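So there's a craft paper method doing the rounds again. Cover your table in brown kraft, tape it into big squares with blue painter's tape, and suddenly you're an organised person. I have doubts.

First doubt: the cost. Skidmont will sell you a "sorting surface kit" which, as far as I can tell, is a roll of paper and a roll of tape in a nice box. I already own tape.

Second doubt: the squares. The Wavton guide says one square per job. Fine if your jobs are square. I cut out coat patterns. A sleeve doesn't care about your grid.

Someone replied that her group got through 200 pieces in an afternoon this way. Lovely. How many did they get through before the tape? No answer so far.

Third doubt: does the tape lift the paper when you move it? The guide skips this. Mine tore on the second line and I spent Monday evening patching it.
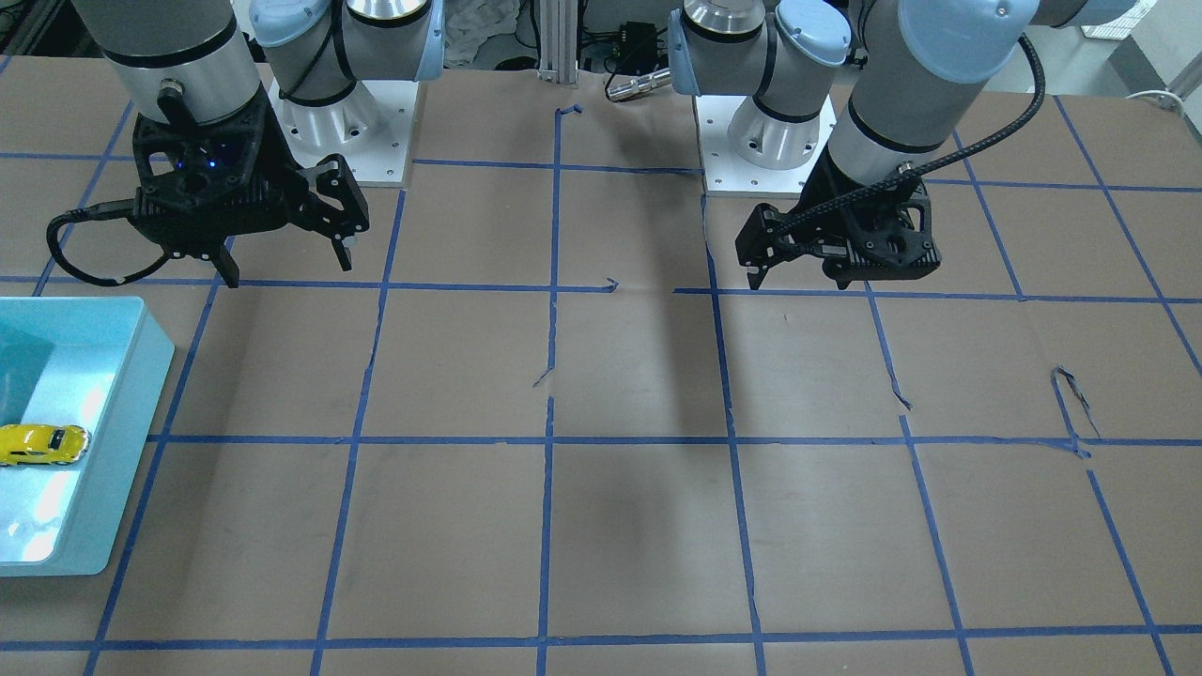 Photo: Robel Degefa / Gradalon

I'll give it this much, the big squares look tidy, and brown paper with blue lines is easy on the eyes. Tidy before you start is the easy bit though.

Anyway, I've got 36 squares' worth of paper left on the roll, so it's getting one more go on the kitchen table. If the tape tears it again I'm going back to the old bedsheet.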